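Lab diary, 2025-04-26
Placement runs in the kitchen environment, first full day

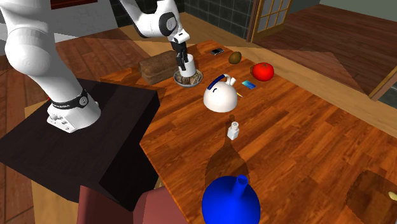
What I was trying to find out

The question for this week is whether the policy gets worse because there is more stuff on the table, or because the stuff is close to the thing it has to put down on. We have been mixing those two up since Ridgeway. Every time somebody said "clutter" in a meeting they meant a different thing by it, and the plots didn't help because we only ever varied the number of objects.

So the plan, mostly Madhu's, was to keep the objects the same and only change where they are. In one condition the neighbors of the target get pulled in close. In the other they are spread out toward the edges of the table. Same mug, same bowl, same bread, same kettle, same instruction, same lighting. The arm has to pick up the mug and bring it to the bowl. I wrote the layout sampler last night and it was fine except that it sometimes dropped the kettle halfway into the bread, so I added an overlap check and moved on.

Morning

Started 300 episodes in the near condition at breakfast and went to make coffee. The first 20 were garbage because I had left the old checkpoint path in the config. Restarted. Demetrius Park had done the same thing last week and left a note about it in the shared file, which I read after.

While the second batch ran I watched replays. I don't do this enough. The success number tells you the mug got there or it didn't, and a lot of what I care about happens before that. In the near layouts the arm tends to come in high and then wait over the bowl. It makes small corrections sideways, a few at a time, and then either commits or drifts off toward the bread side. The drifting is new to me. In the old logs we would have counted those as timeouts and never looked.

Shadows are still on my list. The sun in this room comes in low and the arm throws a big dark shape over the planks. Ambros thinks the policy is using the shadow of the gripper as a depth cue. I think he may be right, but I have no evidence, and turning the sun off changes so many other things that I wouldn't trust the comparison. Better to rotate it in small steps. Not today.

Midday

Near condition finished at 78 percent success. That is lower than I hoped and higher than Everett bet. I owe him nothing and he owes me lunch, but he is in Ernonton until June so I expect he'll forget.

Ran the far condition straight after with the same seeds. Had to stop once because the machine at Komcombe went down for an update that somebody had scheduled and not mentioned. Lost the partial batch. I should be saving results per episode and I am still saving them at the end. Wrote that on the whiteboard.

Afternoon

Far condition came out 10 points better. Same number of objects, same seeds, so I'm fairly comfortable saying that distance to the target matters on its own. How much count matters on top of that I can't say from today.

Went through the near failures by hand and sorted them into three piles. The largest is the drift one. Then there are contact failures, where the mug touches the rim of the bowl on the way in and the gripper opens too early. The last pile is episodes where I couldn't tell what went wrong, and I left those alone. Madhu would like me to force them into one of the other two. I said no, and she said fine, but write down the rule you used. So: if the mug moved away from the bowl for more than two seconds it is drift, if it touched anything it is contact, and everything else goes in the third pile.

One thing bothers me. The bread is a big block, and it may be that the drift is about bread and has little to do with closeness. The small things like the salt shaker and the tomato hardly ever seem to be involved. I need a condition where the bread trades places with something small and everything else stays put. That should be an easy change to the sampler.

Evening

Talked to Demetrius Ruiz-Ortega on the phone about whether any of this carries over to the Bevex arm. He says their real table is much barer than ours and he isn't sure they would ever see the near case. Fair enough. I said I would send him the layouts anyway – he can set up a handful by hand with a tape measure.

Left the bread swap running overnight, with results saved per episode this time. Checked the checkpoint path twice before I closed the laptop.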